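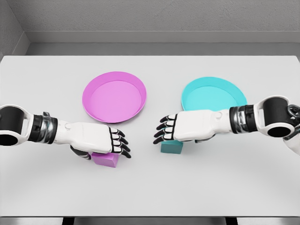

Two round trays, one pink and one turquoise, on a white table (computer-rendered).

Clalleck Color Names, release 5

README and data card

Summary

Clalleck is a table of color names that people typed when shown a flat patch of color on their own screens. It has 900 patches and the names given to each. It does not tell you what a color is called. It tells you what the people who answered our form typed, on whatever screen they had, on the day they sat down to it. Please keep those apart when you use it, as several users of release 4 did not.

Last updated Thursday, November 3, 2022.

What's in the folder

patches.csv holds one row per patch, with an ID and red, green and blue values.
answers.csv holds one row per answer, with the patch ID, the text as typed and a cleaned version of the text.
merges.csv lists every spelling we folded into another one. Read it before you trust the cleaned column.
dropped.csv holds answers we threw out, each with a short code for the reason.

The files are comma-separated, UTF-8, with a header row. Empty cells mean the person skipped the patch. They don't mean the person had no word for it, and we have no way to tell you which it was.

How the answers were collected

People found the form through a link on the Grisesis paint forum and a smaller one on the Prikosov knitting list. Both crowds care about color more than most people do. If you see a surprising amount of "teal" and "heather" in the results, that is the likely source. We asked for one name per patch, no list to pick from, no time limit. Patches were shown on a mid-gray background in shuffled order.

We did not test anyone for color blindness. We asked, and people told us what they told us. We did not calibrate screens either. A question about night mode was added in September, too late for most of the answers, and we left it out of the files.

Cleaning

The cleaned column is lowercase, with extra spaces removed and plain typing mistakes fixed. "Turqoise" became "turquoise." So far so good. Past that point every merge is a judgment call, and I am less sure of them than the release 3 notes made me sound. Release 3 merged "magenta" with "fuchsia" and "hot pink" with "bright pink." Release 5 undoes both. It also splits "cyan" from "turquoise," which an earlier release had treated as the same word. Some of the people who typed one also typed the other for a different patch, so they plainly meant something by it.

There are 107 merges left. If you don't like them, work from the raw column.

What people have claimed from it

A claim has been going around that the data shows there are "really" some fixed number of basic colors. It can't show that. The patches were picked on an even grid, which gives a lot of space to greens and very little to browns, and any grouping you run will mostly hand that grid back to you. Try it with the greens thinned out and watch the groups move.

The other popular claim is that people who paint use more names than people who knit. They may. The paint forum link also went out first and drew more answers, and longer lists of answers contain more different words. The Pollock script in the tools folder draws equal-sized samples from both. When I ran it, most of the gap went away.

I'd also go easy on anything about age. It was an optional box, and a fair number of the ages entered were not believable.

Reasonable uses

Finding a plain word for a color in a drawing program. Checking whether two colors in a chart are likely to be called the same thing. Classroom exercises on messy text. Arguing.

Poor uses

Choosing paint for a real wall. Testing anyone's eyesight. Comparing languages, when every answer here is in English. Settling what color a particular object is under a particular light, which a flat patch on a screen knows nothing about.

Known problems

Patches 2 and 900 are close enough that we should have dropped one.
Very dark patches collected a lot of "black," and I suspect dim screens for much of it.
A few joke answers survive in the raw column. One or two may be sincere.
The dropped file uses code R for both "rude" and "repeat." Sorry. Fixing it would break older scripts.

License and changes

Free to use and share with credit to the Clalleck project. If you change the merges, say so and include your own merge list. Bug reports are welcome if they include the patch ID and the raw text. Reports that a name is simply wrong will be closed, as the table only records that somebody typed it.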